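4. Setting up your first wash

Now the fun part! Your Bodham countertop washer is level, the hoses are on and you're ready to run some water through it.

1. Turn the supply tap on slowly and check both hose ends for drips. Hand-tight is enough for the plastic nuts.

2. Press and hold START until the drum light comes on.

3. Choose RINSE and let it run empty for 12 minutes. This clears out any dust from the factory – you may see a little gray water in the drain hose, and that's fine.

Caution: Keep the drain hose below the rim of the sink. If it rides up, water can flow back into the drum.

4. Add your first load. Small things are where this machine shines: socks, dishcloths, baby clothes, gym tops. Shake each piece open before it goes in and you'll be amazed how much cleaner the toes and cuffs come out.

5. Pour in liquid detergent up to the first line on the cap. Don't use powder on cycles shorter than QUICK.

Note: Wash new reds and dark blues by themselves the first few times. Use COLD for these.

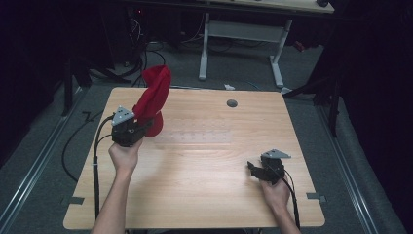

6. Close the lid until it clicks, pick a cycle and press START. Spin speed is set to 1,000 rpm. For wool or anything stretchy, press SPIN once to drop it to the gentle setting.

7. When the chime sounds, wait for the lid lock to let go – it takes a few seconds – and lift everything out right away.

Clean the lint filter after every wash for the first week, then once a week. Section 5 covers the filter and the door seal.

Guide revised January 2019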